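Section 4: Packing up your Dimater label printer for storage

I put mine away every December when the shop goes quiet, and I've done it enough times now that I can save you some grief. Read the whole thing once before you start!

1. Print a test label first and keep it. You'll want it for comparison in spring.

2. Turn the printer off at the back and let it sit for 20 minutes. The print head gets hot – I have the thumb to prove it.

3. Open the lid, press both green tabs and lift out the roll. A full roll is 300 labels. If you've got fewer than 40 left, just use them up, they curl horribly in storage.

4. Wipe the head with a dry cloth, one direction only.

CAUTION: No window cleaner. Mirjam Grabner tried it on hers and the coating came off in flakes.

5. Put the foam wedge back under the roller. If you've lost it, the spare is part 121 in the Bettencourt catalog (cheap, thankfully).

6. Box it up with the cable on top, never underneath.

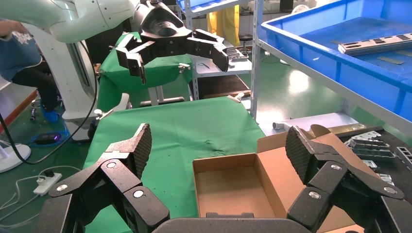
7. Write the firmware version on a scrap of paper and tuck it in with the manual.

Note: a cold garage is fine, a damp one isn't. Mine lives on a shelf in the hall closet.

Setting it up again is in Section 5.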